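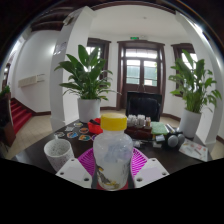

Vandine Open Day: Your Questions

When is it?
17 September 2025. Doors open at 111 Miltel Road and you can come and go as you like.

Do I need to book?
Only for the hands-on session. It takes 4 people at a time, so put your name down at the desk.

What will I be able to try?
You can use a hand-held gripper to pick up ordinary household things from a table, such as a bottle, a cup or a sponge. The staff will show you how to hold it first.

Will the Deltero arm be running?
Yes, there are two demonstrations. Please stay behind the tape while it is moving.

Can children come?
Yes. Under-eights can watch but can't use the gripper.

Can I take photos?
Yes, except in the workshop.

Is there parking?
Three spaces, kept for blue badge holders. Everyone else should use the Dağdelen car park.

I came in May. Is it the same?
The talk is the same. The table tasks are new.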